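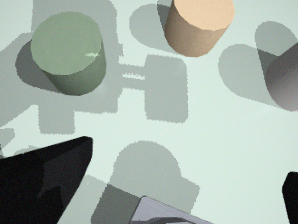
Simulated view over the gripper, pick table of the Kolano cell. Green, peach and mauve cylinders, and very many shadows.

I promised a thread on how we set up the simulated copy of our pick cell in Lustholm, and what we then had to change in the real one. I write it in small pieces between two shifts, so please be patient with me.

The cell is simple. One arm, one two-finger gripper from Domański, one camera on the wrist, one table. The parts are plain cylinders in different colors. The arm takes them and puts them in a feeder for the Kolano press.

The simulation runs in Trenell. We use it to test every change of the pick program before it goes on the real arm. Last winter we did not do this, and we bent a finger. Since that time the rule is written on the cabinet door.

First thing to set: the camera position. In our first model the camera was exactly where the drawing says. The real bracket has slotted holes, and the person who mounted it used the slots. So the drawing was correct and the cell was different.

How we measured: print a checkerboard, tape it flat on the table, move the arm to 20 poses, save the pictures, run the calibration. Tape all four corners. We taped two at first and the paper lifted when the air conditioning started, and then we looked for a software error the whole afternoon.

The result was 3 mm sideways from the drawing and a small rotation. It sounds like nothing. At the height where the fingers close, it is enough that one finger touches the part early and pushes it.

After the calibration, please mark the bracket. We put a line with paint marker over the screw head and the metal, so you can see from outside of the fence if something has turned.

Second thing: the fingers in the view. I leave them in the simulated picture on purpose, black as the real ones. The detector must learn that these two dark shapes in the lower corners are always there and are never a part. We tried to mask them in software. When the gripper opens wider, the mask is wrong, and you have a new problem.

Third thing, and here I lost the most time: light. Look again at the table at the top of the thread. The cylinders throw shadows, some of them more than one, and where two shadows lie on each other you get a darker patch. The big gray shapes on the surface are also only shadow.

Our old detector worked with brightness. Anything darker than the table was a candidate for a part. You can imagine what it did with such a table. It tried to pick a shadow and closed the fingers on air, then gave error 3291, which in our list means "grip not confirmed".

The real cell did the same thing, only less often. For weeks we cleaned the finger sensor each time this error came. The sensor was fine. I am a little ashamed of how clean this sensor was.

What we changed in the program: the detector now looks first at color and at the round top face, and brightness is only a weak hint. A shadow on our mint table is gray. A part has a color, also on its dark side.

The mauve one is still the most difficult. It is quite gray itself, and near the edge of the picture you have only a piece of it. Our rule now: if the top face is not visible, do not pick, move the arm a little and look again. It costs time in the cycle, but a missed grip costs more.

A small note for people who also use Trenell: the shadow borders come out stepped, like small teeth. It is the shadow resolution, and you can raise it. I keep it low for the daily tests, the run is much faster. Before a release I raise it one time and run the full set again.

The full set is 123 table layouts now. Each time the real cell makes a mistake that we did not see before, we rebuild the layout by hand and add it. The list grows slowly and I like that it has a history.

What we changed on the real cell: we moved one lamp higher and put a diffuser on the other. We did not add more lamps. More lamps gave us more shadows, only softer, and the operators complained about glare - they were right.

Maintenance, what we do now at the start of the month: wipe the camera window with a dry lens cloth, look at the paint line on the bracket, check the finger pads, run the calibration with a few poses only. If the numbers moved, then we do the long one.

And wipe the table. I know it is a stupid sentence. But a table with oil on it makes bright spots, and a bright spot on a top face can cut the circle in two pieces for the detector. The simulated cylinders have a bit of this too, there is a pale streak on top of the green one.

Someone asked me in a message if the simulation has to look beautiful. For us no. It has to be wrong in the same way as the real cell. Ours has ugly shadows and the fingers in the view, and the arm in Lustholm has both of these every day.

Still open: the case when two parts stand so close that a finger does not fit between them. Now the arm pushes them apart with a closed gripper, and it works if there is free table behind. Near the border I do not trust it yet.

I will write again in June, when the new finger pads from Domański are on. They are thicker, so the calibration starts from the beginning.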